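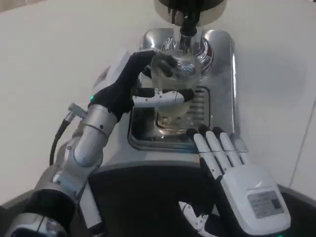

Most complaints about office water taste are really complaints about water that sat in a pipe. A thread on stagnation, flushing and what a test result tells you.

Utility water arrives with a small amount of disinfectant in it. That residual decays. How fast depends on temperature, pipe material and how much organic matter is coating the inside of the pipe.

In a street main the water keeps moving, so decay is spread over a long distance. Inside a building it can stand overnight in a half-inch line next to a heating duct. Different problem, same water.

I looked at a four-story building in Islow in January. Tenant said the third floor tasted "like a coin." Second floor was fine. Same riser, same meter, same supply.

The third floor had a dead leg. Someone moved a kitchen years ago and capped the old branch at the far end instead of at the tee. The stub still held water and exchanged it slowly with the live line.

Drawings did not show it. Drawings rarely show it. We found it by tracing copper above the ceiling tiles.

Sampling notes. A first-draw sample is taken before anyone uses the tap. It tells you about the faucet and the last few feet of pipe. A flushed sample tells you about what is behind that. You need both, from the same tap, on the same morning.

If first draw is bad and flushed is good, look at the fixture and its connector. If both are bad, keep walking upstream. If both are good and people still complain, check the time of day they are drinking.

Label the bottles before you fill them. I have thrown out a full set over this.

Third floor first draw: copper at 972 micrograms per liter. Flushed for 2 minutes: 100. The first number is under the US action level of 1,300, so on paper there was nothing to fix. You can still taste it.

A result under a limit and a result people will drink are two separate questions. Put both in the report, in separate paragraphs.

The fix was to cut the branch back to the tee. The plumber from Kalinowski had it done before lunch, most of that being the drain-down.

The building had already bought a Wirkden cartridge filter for that floor. It helped with taste for a while. Then the cartridge aged past its change date and the complaints came back, which is how I got the call.

Filters also remove the disinfectant residual. Everything downstream of the cartridge is now unprotected, so keep that run short. This one was 16 feet. I would not want more than a couple.

On aerators: unscrew them twice a year and look at the screen. Grit there after street work is normal. Grit there every month is coming from inside the building.

Flushing schedule I left with them: cold side only, every kitchen tap, first thing after any long closure. Start at the tap nearest the riser and work outward.

Next one is the Prulach annex, where the hot line is warming the cold line through shared insulation. Will post the temperature logs when I have a full set.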